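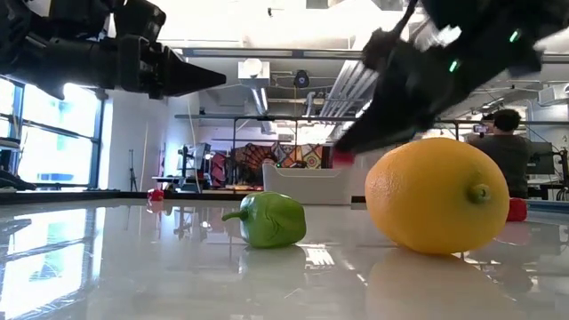

Brine bench, lemons and green peppers

Last updated: Friday, April 3, 2026

Started late today and stayed later than I meant to, so forgive the handwriting if you are reading the paper copy. I wanted to get the spring batches going before the long weekend, and I also wanted to settle the business of the cloudy brine, which has been nagging at me ever since we opened the March jars and found one lot beautifully sharp and clear and the other looking like dishwater. (It tasted perfectly nice, I should say. But you can't put dishwater on the shelf at Harries and expect anyone to pick it up.)

First the peppers. I used the same basic brine as before, 40 g of salt to 1000 g of water, weighed both times on the Trinine scale with the bowl zeroed properly. I mention the bowl because I found a note of mine from March which just says "salt, see bowl" and I have spent a good part of the morning trying to work out what on earth I meant by it. So from now on, please, all of us: write down the weight, write down what it was weighed in, and don't trust yourself to remember.

I warmed a little of the water to melt the salt and then added the rest cold, and left the whole lot covered on the side while I did the cutting. Last time I poured it over while it was still warm and the peppers went soft at the shoulders within days. I can't swear that was the cause, but it is an easy thing to rule out.

Cutting: long strips, seeds out, white ribs trimmed but not fussed over. The first jar took 196 g of strips once I had stopped trying to be clever and simply stood them upright like pencils. They want to be snug enough that they hold each other down. Garlic in the bottom, a few peppercorns, one bay leaf against the glass, and no dill this time. I know some of you will be sad about the dill! I love it too, but I want to find out what the peppers taste of by themselves before we go dressing them up again.

The second jar is the same in every way except that it has a strip of lemon peel tucked down the side, yellow part only. This is a bit of an indulgence on my part. I had a jar of something like it years ago, bought from a trestle table on a wet holiday, and I have been trying to get back to that taste ever since with no success whatever. It was green and salty and then at the very end there was a sort of bright, flowery bitterness that made you reach for another piece. We shall see.

Now the lemons, which were the real work of the afternoon. I went back to the old way of doing them, cut almost through into quarters so they still hold together at the base, salt packed into the cuts, and then pushed down hard into the jar until they gave up enough juice to cover themselves. They didn't quite, so I topped up with fresh juice. I had forgotten how much it stings if you have a nick on your finger. Gloves live in the drawer under the sink, for anyone as forgetful as me.

A word about wax. The lemons from the Clemeck market stall are sold as unwaxed and I scrubbed them anyway, in hot water with the stiff brush, and dried them on a clean cloth. I do wonder whether wax had something to do with the bad March batch. Those lemons came from the corner shop in a hurry and I can find nothing written down about washing them at all. My other suspect is the salt. We ran out of the plain sea salt halfway through and somebody (it may well have been me) finished off with the table salt from the tea shelf, and that has an anti-caking powder in it that is known to make a brine hazy. If I had to put money on one of them it would be the salt. Today was plain sea salt throughout, and I have moved the tea shelf tub well out of reach.

Lids: I used the Prorna jars for the peppers, with the rubber rings boiled and the clips left on the first notch. The lemons are in ordinary screw-tops with a circle of baking paper under the lid, so the salt doesn't get at the metal. Two of the older lids already had rust spots on the inside and I have thrown them out, with some regret, as they were the nice deep ones.

Everything is on the lower shelf at the cool end, on trays, away from the window. If you are in over the weekend it would be a great kindness to open the pepper jars over the sink and let the gas out, then press the strips back under with the clean glass weight. Smell them while you're there. Sour and fresh is what we want, a bit like the inside of a pickle shop. The lemons only need turning upside down and back again, and a shake if the salt has settled.

Still to do:

- Taste both pepper jars side by side at the end of next week, plain one first, and write it down before talking to each other about it.
- Strain a cupful of the cloudy March brine through paper and see whether it clears. I keep saying I'll do this.
- Try a small jar made with the tea shelf salt on purpose, to have something to compare.
- More bay leaves. We are down to the crumbs.
- Ask at the market whether they'll have the small thin-skinned lemons again before summer.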